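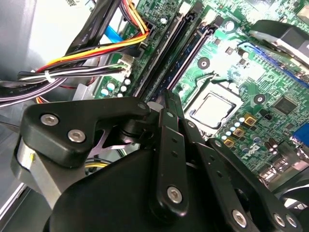 Desktop shuts off after 20 minutes under load

Asked by Kam-wah Tai, 18 May 2014

Older tower, stock cooler. Idle temps are fine. Under a long compile the CPU climbs past 90 C and the machine powers off with no error. Fan speed reads 2843 rpm. Bad power supply?

2 answers

Ye-ji Heo
Thermal cutoff. Remove the cooler, clean both surfaces with isopropyl alcohol, apply a pea-sized dot of new paste, and tighten the 4 screws in a cross pattern. Load temps should settle around 70 C. If it still shuts off at that point, test with another supply.

wirumness
had this, was dust in the heatsink. try canned air first

Comments (1)
Kam-wah Tai: Repasted, one screw was loose. Will run the compile again tonight.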